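Hello and welcome! If you've landed in this repo because somebody at the Wurkum robotics club told you "it's all in the README", then they were mostly right, and I'm sorry about the length of it. Put the kettle on.

# wurkum-kitchen

Demonstrations of ordinary kitchen jobs, collected by the club's student members with hand-held grippers, for training and testing small manipulation policies. This is the student project we started after the Cusero challenge last September, when our entry could find a mug beautifully and then had no idea what to do about the bowl beside it.

Maintainer: Murray Tapsell
Last updated: 24 July 2024

## What's in it

There are 819 demonstrations in this release, recorded in 5 home kitchens belonging to club families (thank you, all of you, and thank you for the biscuits). Each demonstration is one person doing one short job from start to finish – stacking, unstacking, moving a dish from the counter to somewhere else, that kind of thing.

We deliberately didn't tidy the kitchens to look like a lab. People cook in them, and the counters have sauce bottles and rice cookers and cords on them, and we reckon a policy that only copes with a bare white bench isn't much use to anybody's mum.

| Folder | Contents |
|---|---|
| `demos/` | one folder per demonstration, with video and gripper width |
| `labels/` | task name, kitchen, left- or right-handed operator |
| `splits/` | train and test lists |
| `notebooks/` | loading and plotting, written for year 10s and up |
| `notes/` | what the operators wrote down on the day, spelling as found |

The test split is 200 demonstrations. Please don't train on it, even a little bit, even if you're only curious. The club leaderboard runs off it and there have been words.

## Getting started

```
git clone --depth 1 <club server>/wurkum-kitchen
cd wurkum-kitchen
pip install -r requirements.txt
python check_files.py
```

`check_files.py` takes a good while on the older club laptops, so don't panic if the progress bar sits there. If it complains about missing labels, pull again before you email me – nine times out of ten somebody has pushed the demos and forgotten the labels, and quite often that somebody is me.

The loader lives in the `quiambao` package, which is in its own repo. You'll want version 3 or later, as the earlier ones read the gripper width upside down (open was closed, closed was open, and we lost most of a school holidays to it).

## The dish tasks

Dishes are the biggest group by a long way, and the one I'd suggest new members begin with. Ribbed bowls, patterned plates, shiny rims, things nested at a bit of an angle: all of it is trickier than it sounds when you've only got two fingers. Labels use `bowl`, `plate` and `stack`, and a mixed pile is always `stack`, whatever is sitting on top. 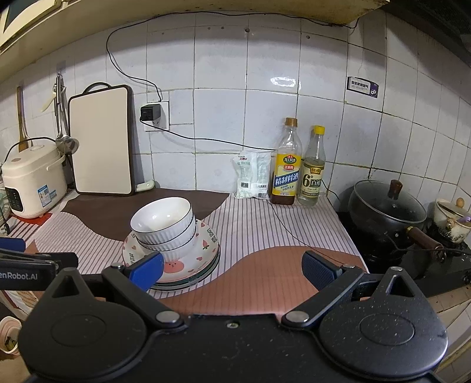
*Dish tasks: gripper open over two nested bowls on a peach-face plate, label `stack`.*

Patterned counter mats are tagged `mat_pattern` in the labels. Keep an eye on them if you're doing anything with segmentation, as our first go at it coloured in the wavy shapes and left the crockery alone.

## Known problems

- Some left-handed demos are marked right-handed. Fixes very welcome.
- Lids are under-represented. We'd love more pots.
- Gripper width drifts a touch in long recordings. Recalibrate between jobs if you're collecting, please.
- The notes from the Grandemura weekend are handwritten and scanned sideways.

## Adding your own

Members can borrow a kit from the cupboard; sign the sheet and bring it back charged. Ask everybody in the house before you record, keep faces and mail out of view, and do a practice run before the one you keep. Then open a merge request with your labels filled in and I'll have a look, usually after tea.

## Using the data

Free for schools, clubs and anybody learning. If you use it in a report or a competition entry, credit "Wurkum robotics club" and send us a copy, as we pin them up by the door.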